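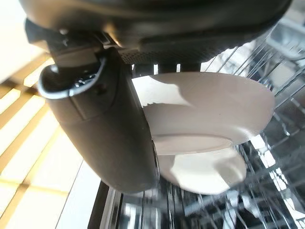

Our reviewer in the Skerkau group asked, on reading the first draft, why a planner for dishes needs to know about the rack at all, when a person simply drops the plate in wherever there is room. The answer takes up most of this report.

Sitcombe is a task planner for loading a dishwasher. It takes camera input, keeps a list of the dishes and free slots it knows of, and sends goals to the arm controller, Fjeld. An early version treated the rack as a flat surface with one target point per plate. That version planned quickly, but the goals were often wrong in tilt, and Fjeld would accept them anyway.

We replaced the target point with a slot model. Each slot stores a position, a tilt and a clearance value. Before a goal goes out, the planner checks the plate's outline against the neighboring slots.

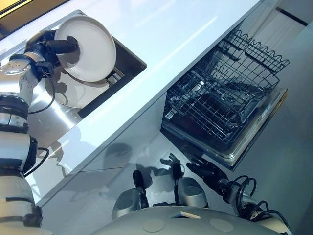 The check runs in simulation first. We generated 3952 start states in Lolleo, our test tool, and ran the planner on each with a time limit of 20 seconds. It failed to return a plan in 176 of them. We sorted the failures by hand and found two main causes. In one, the hand's planned grip covered the part of the rim that had to go between the tines. In the other, the free slots were all marked as blocked after a single bad depth reading, and the planner had no rule for looking again.

The second cause is fixed in the current branch. The first needs a regrasp step, and Fjeld does not support that yet.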